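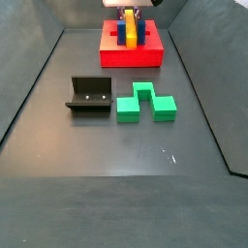 The **Lemwood Convoys** were a series of supply sailings between the river port of Lemwood and the island garrison of Posgate during the last winter of the Sistinlow War. They are remembered mainly for the loss of the steamer *Villalobos*, which sank in January with most of her crew.

## Background

Posgate had no farmland and depended on the mainland for flour, coal and medicine. When the enemy took the southern coast in September, the short route to the island was closed. Ships had to go north around the Sistinlow Bank, a long area of shallow water where the channel moved after every storm. The journey, which before had taken one night, now took 5 days.

## The sailings

The first convoys were small and left Lemwood without escort. The naval command believed that the enemy had no ships fast enough to reach the bank in winter. This was correct until December, when torpedo boats were brought overland by rail and put in the water at a fishing harbor close to the route.

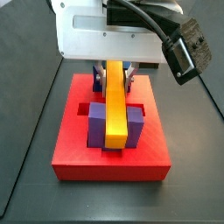
After the first attacks, each convoy received 2 armed trawlers. The trawlers were slow and their guns were old, but their captains knew the bank well and could lead the merchant ships through it in the dark. Losses became lower, although bad weather continued to delay many departures.

## Loss of the Villalobos

The *Villalobos* carried 644 tons of coal and a number of soldiers returning from leave. She fell behind the other ships in fog and was hit near the northern end of the bank. The exact number of the dead is disputed, as the passenger list was lost with the ship.

## Later history

The convoys ended in March, when the ice in the river broke and the southern coast was retaken. The garrison at that time had roughly 759 men. Older histories describe the sailings as the reason why Posgate did not surrender. More recent works give greater weight to the food stores made on the island before the war.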